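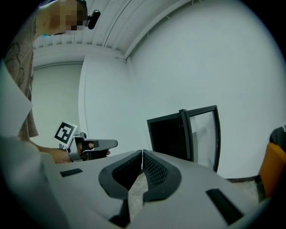
Last updated: 11/24/22

A good tool deserves a good handbook

I've been fond of the Trestix hand-held gripper kit from the first morning I used it, and I want to say so early, because a fair amount of what follows is going to sound like grumbling. I like it the way you like a car that starts every time and has the cup holder in the wrong place. You squeeze, the fingers close, and you can go about picking up a sock or a mug at something close to the pace you'd use at home. Anyone who has spent an afternoon steering a robot arm with a joystick (I've spent many, and I don't recommend them) will understand why that made me so happy.

My complaint is with the way kits like this one are sold. Wivik, who make it, offer a basic box and a full service, and the gap between the two is enormous. With the full service a trainer comes out to you for two days. With the basic box you get a handbook of 17 pages, of which six are about charging and storage. I have now worked with both, and I believe the trainer is worth more than any piece of hardware in the price list, and that something of what she knows ought to be in every box.

Ours was Ilse Kasten, and she spent very little of her time on the grippers themselves. She talked about elbows. She talked about keeping your wrists soft, and about putting a thing down as carefully as you picked it up, which I'd have thought was obvious until I watched my own recordings and saw myself dropping spoons from a height like a tired waiter. She had us practice slow turns with both hands full, and she had us stop and rest well before we wanted to. By the second afternoon even the clumsiest of us (me, I'm afraid) was turning in work that somebody could use.
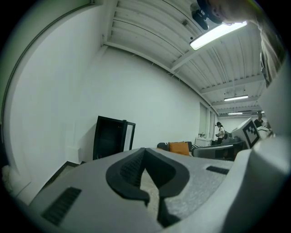

This section was last revised in September

Now, I can hear the answer, because Arne Hinrichs has given it to me over lunch more than once. Arne bought the basic box for his own small outfit, and he says that people learn by doing, that a trainer is a luxury, and that after a week everyone holds the things the same way anyhow. He's a sensible man and I take him seriously. But I've seen his first week, and he threw most of it away! A week of wages for a small crew is real money, and I'd sooner have spent it on Ilse and kept the recordings.

There is also the matter of comfort, where I think the sellers in general have been a little lazy. The Trestix is a bulky thing out at the front, and on a long shift you feel it in the forearm. The older Reuter set I used before it was lighter and much worse at almost everything else, with a trigger that stuck if you so much as looked at it sideways, so I'm not pining for it. Still, eight hours is a long day with something in each hand, and I'd pay extra for a decent wrist support, or simply for a page in the handbook telling a new person how long to go between breaks.

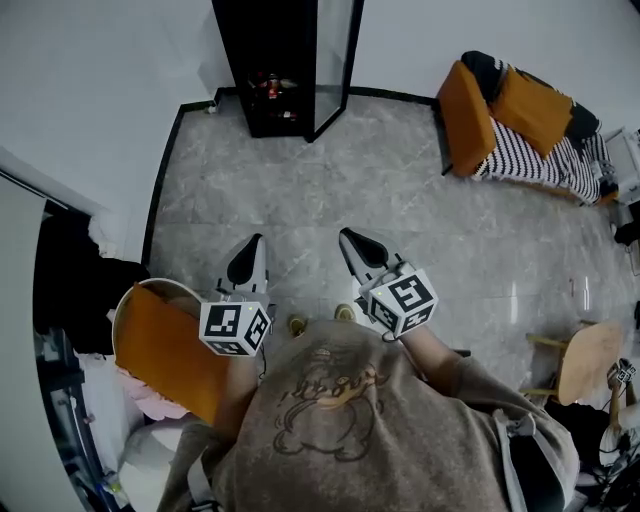
The other thing I'd ask for is help with the room. Suppliers love to talk about accuracy, and very few of them will tell a customer how much floor to clear, how to set out the furniture so that two people can work without bumping hips, or what to do with a homely sort of corner that has chairs and cushions in it and looks nothing like the clean bench in the brochure. Rundari, to their credit, put a floor plan in with their rental kit. It's one sheet, drawn by hand as far as I can tell, and I have used it with three different makes of gripper. I have a copy taped inside my cupboard door.

So if you're weighing up the basic box against the full service this winter, my advice is to take the trainer and order fewer kits to pay for her. And if anyone at Wivik is reading, please let Ilse write the next handbook, and give her as many pages as she likes.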